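Tonano Folding Work Table: review after one winter

I bought the Tonano for the spare room, which has to be an office during the week and a bedroom when family visits. I wanted a table that stands firm, folds flat against the wall, and doesn't look like it came out of a church basement. I paid full price and have used it daily since November.

Assembly

It comes in one box, and the box is heavy. Get help on the stairs. The legs are attached at the factory, so all you do is bolt on the cross brace and the five rubber feet (one is a spare). The hex key in the bag is soft and I rounded it off on the second bolt. Use your own.

The instructions are drawings only. Step 3 shows the brace upside down. The slots should face the floor.

Daily use

The top is a good height for typing if you are average size. My knees clear the brace, but a taller person should measure first. With the legs locked there is a little side-to-side movement when I write by hand, none that I notice at the keyboard. I had a Judetex before this one and it shook every time I erased something.

Folding takes less than a minute. The latches are stiff and they pinch, so keep your thumb on the outside. Mine have loosened up slightly over the months. Folded, it fits behind the door with room for the door to open all the way.

The finish

This is the weak point. A mug left a ring in the first week and it has not come out. I tried dish soap, then furniture polish. Since then I cover the top for anything messy — glue, paint, potting seeds. A big flat board works better than a cloth and wipes clean.

One edge also had a rough spot out of the box. Two minutes with fine sandpaper fixed it.

Compared with others

I looked at the Ostora in a store. It has a nicer top and smoother latches, but it costs a good deal more and it does not fold as thin. The Steyn is cheaper and lighter. It also bowed in the middle when I leaned on it, and I would not put a monitor there.

Customer service

I wrote to Tonano to ask for a replacement hex key and some touch-up wax. The key arrived in 5 days. The wax never did, and my second message has not been answered.

Would I buy it again? For a room that has to change jobs, yes. If your table is going to stay open all year, get something with fixed legs and a tougher surface.

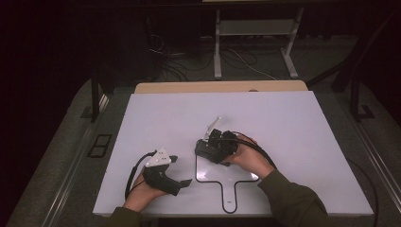

White board laid over a light wooden tabletop.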